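Filed under: Grippers & Hand Tools > Open Logs
6 replies · 2 shares

Stoter hand-held gripper: left finger closing late

Opened by Iara Zapata, 2018-11-11

Left finger on unit 4 lags the right when I squeeze slowly. Fast squeezes are fine. It showed up on the plate-and-bowl job, where a late finger nudges the rim before the other side has hold of it.

Checked so far: pads are seated, both finger screws snug, no play at the root. I wiped the slide rail and ran 70 slow closes on the bench. The lag came back on 17 of them, always the left! 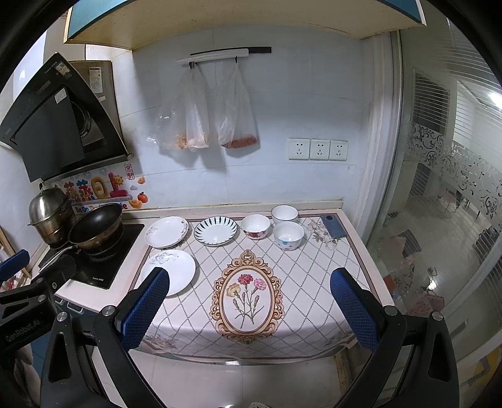

Unit 4 over the plates and bowls, fingers apart, blue pads on.

Update: found something, and I'm delighted. The left link pin had a burr you can feel with a fingernail. Swapped it for one from the Garrido spares box, put a dab of dry lube on the slide, and ran the same 70 closes. Zero lags. It feels lovely now, really even on both sides.

Still to do: check the pins on the other units (the June batch from Skolthorpe came in the same bag), then back to the plain white plate with the raised flower, my favorite test for a slow pinch. Leaving this open until I've done 9 full table runs.

Recent in this category
- Bonadstead charger blinks twice, then stops
- Pad glue lifting at the tip
- Which dry lube for slide rails?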